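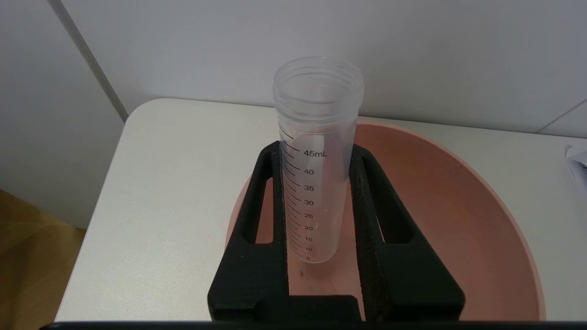

An uncapped conical centrifuge tube, with its volume scale printed in black.

Conical tube

A conical tube is a plastic laboratory vessel with straight sides, a pointed bottom and, for as long as anyone can find it, a screw cap. It is used for spinning, storing, mixing and carrying liquids, and in many laboratories for holding pens. The common sizes are 15 mL and 50 mL. Users tend to call both by the name of whichever brand they met first, and to defend the habit for the rest of their careers.

Shape

The cone is there for the centrifuge. When a sample is spun, the heavier matter gathers at the tip as a pellet, and the liquid above it (the supernatant) can be poured or drawn off. A pellet in a round-bottomed tube spreads out and is easily lost. A pellet in a conical tube is also easily lost, but generally by the person pouring.

A plain cone will not stand up by itself. Self-standing versions have a skirt moulded round the tip, which keeps them upright on the bench and makes them unwelcome in some rotors.

Materials

Most tubes are polypropylene or polystyrene. Polypropylene is cloudy, tough and puts up with many solvents. Polystyrene is beautifully clear and cracks if asked to do much. Polypropylene tubes can usually be autoclaved with the cap loosened, a condition most people learn once.

Graduations

The printed scale is a guide to volume and should not be mistaken for a measurement. It is least helpful near the tip, where the walls close in and the marks have to be spaced to suit. Work that needs an exact figure calls for a pipette. Many tubes also have a white patch for writing on, in ink that ethanol removes at once.

Storage and supply

Tubes are sold in bags or in racks, the racks costing more and being kept for years after the tubes have gone. A stock count at the Grarngate teaching laboratories, dated 2020-11-03, recorded 2942 tubes and 80 racks, of which 3 were described as "complete". Dalsgaard, the supplier, lists caps only as part of a set.

See also

Centrifuge
Microcentrifuge tube
Pellet (laboratory)
Test tube rack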